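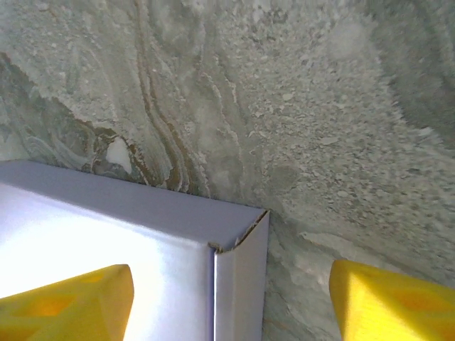

Murali Marar said he did not expect the barrels to be ready before February, and that he would have been happy to wait one more month. The smoked porter from the Nogueira brewery was tasted again last week, and the brewers decided that it should go out now, while the smoke is still clear in the nose.

The beer is called Skadell. It was first made two winters ago as a small test, only 15 kegs, and most of it was drunk in the taproom before the bars in town had heard of it. This time the brewery has made 474 gallons, the largest dark batch in its history. A part of it, 202 gallons, spent the autumn in used rye whiskey barrels and was then mixed back with the fresh beer.

Marar, who is the head brewer, changed the recipe in two places. The smoked malt is now dried over alder wood, where the first version used beech, and the amount of black malt is a little lower. According to him, the old version had a burnt taste at the end which some people liked very much and others could not finish. The new one is softer and has more of dried plum and bread crust. The strength is 6.8 percent.

The first kegs will be opened at Trivus, the bar on the corner across from the old ferry office, at 5 in the afternoon on the first evening of the release. Two other bars will receive it during the same week. The brewery has asked all of them to serve it a bit warmer than usual, and in the smaller glass.

There will also be bottles - 2000 of them, in the half-liter size. They are sold at the brewery counter and at the Rurby bottle shop, with a limit of four for each customer. Rurby will not take orders by telephone, but the staff will keep bottles behind the counter until closing time for people who come in the morning and pay. Last time there was a long line and some unhappy faces, so the shop will open one hour earlier on the first day.

Not everybody is pleased with the mixing of the barrels. Several regular guests had hoped for a beer made only from the barrel-aged part, and one of them wrote on the brewery's board that the whiskey taste is now "too polite." Marar answered under the note that a few kegs of the unmixed beer have been kept aside. He has not decided yet what to do with them, but it is possible that one will appear at Trivus in spring, without announcement.

The brewery's pale ale and the rye lager stay on tap as usual. The winter wheat is finished and will not be made again this season, as the tank is needed for the next beer, a brown ale with toasted oats. The taproom keeps its winter hours, from noon until 9 in the evening, and the kitchen closes one hour before.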